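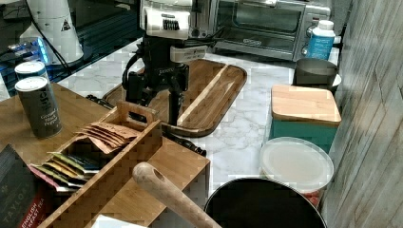 From: Ah-rin Kwak
To: Shared kitchen list
Date: Friday, June 22, 2018
Subject: Re: counter space

Myung-ja Yeom wrote:
> Can we settle what stays out on the marble and what goes in
> the cupboards? I tried to roll out dough and had no room.
> Also, is the teal box with the wooden lid spoken for? I'd
> like it for rice. And where should tea go now?

Hi Myung-ja,

I went through the counter with Su-bin and this is where we got to. Change what you like, but please write back to the list so Hae-won sees it too.

1. Along the back wall

The toaster oven stays put. The cord won't reach the other outlet. Towels can sit folded on top only when it's off and cool, so check before you turn it on. The two-slice toaster can stay next to it. The utensil holder, the tall gray canister and the jar of cereal stay in the back row. If you finish the cereal, wash the jar and dry it before refilling.

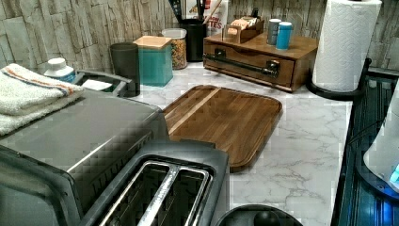 2. Teal containers

Su-bin says she only keeps crackers in hers and can move them to a bag. Take it for the rice if you want. It won't hold a 4 pound bag, so the rest will have to go on the bottom shelf. The wooden lids don't go in the dishwasher.

3. Tea

Loose bags go in the wooden organizer with the handle. Full boxes go in the cupboard above, with the oldest in front. The Stash box has been living on the big wooden board, and I'd like that board kept clear for bread. I bought 100 bags of plain black in April and we still have most of them, so no more of that for now.
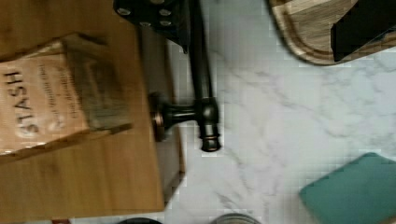
Page last changed: Friday's digest, message 2562

4. Pans and the tray

The round black pan gets dried and put away after use. Wooden spoons get washed by hand. The dark serving tray can go upright beside the fridge when we aren't carrying anything on it.

5. Dough

With the board pushed to one end you should get a clear stretch of marble. Su-bin measured 90 cm on her side. Wipe it with plain water and a little dish soap. No vinegar, please.

Hae-won, you still have the spare key to the pantry cupboard. Could you leave it on the hook by Sunday?

Ah-rin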